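Borna Forum > Home > Laundry
Posted by Riku Ikeda, October, 1594 views

Does anyone still iron tea towels? My mum did every one. I fold mine straight off the line and they look fine.

gachanja_8: I iron them. They dry glasses better and take up less room in the drawer. 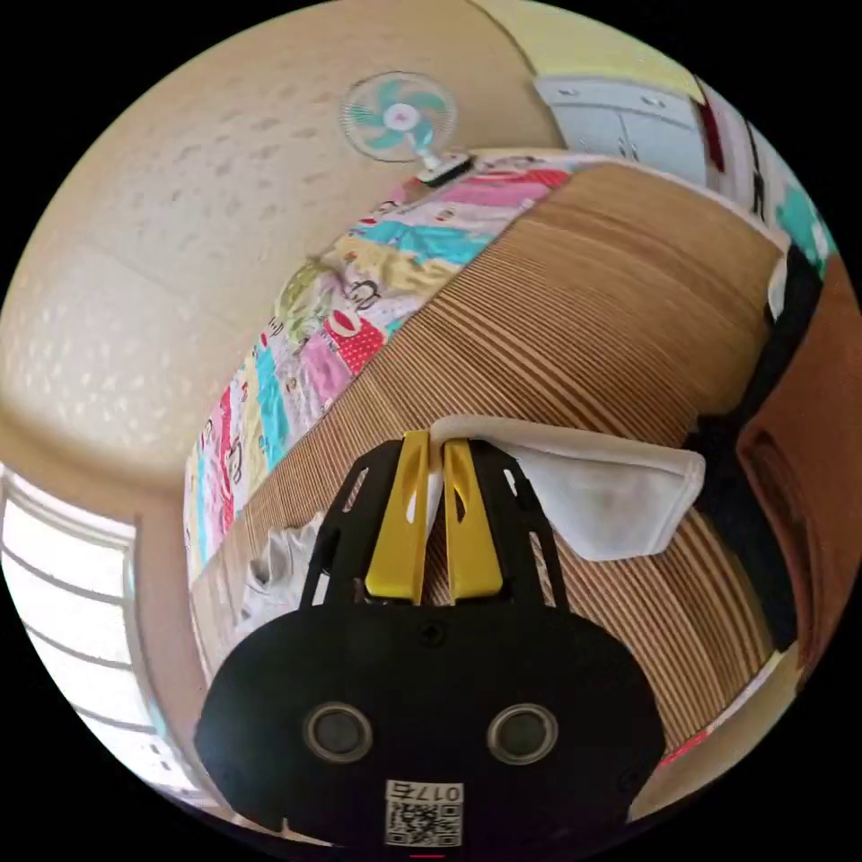 Last edited by Riku Ikeda, 8.14 pm

Bakari Mwakalinga: Disagree with gachanja. Ironing makes no difference to how they dry. Fabric softener does, so leave it out.

gachanja_8: I've never used softener. Mine are linen, are yours cotton?

Bakari Mwakalinga: Cotton. Fair enough, I've not tried linen.

Riku Ikeda: Cotton here too. I'll iron a couple and see.

8 shares

Comments
tumum: Fold in thirds, then in half.
stistgate: Life's too short.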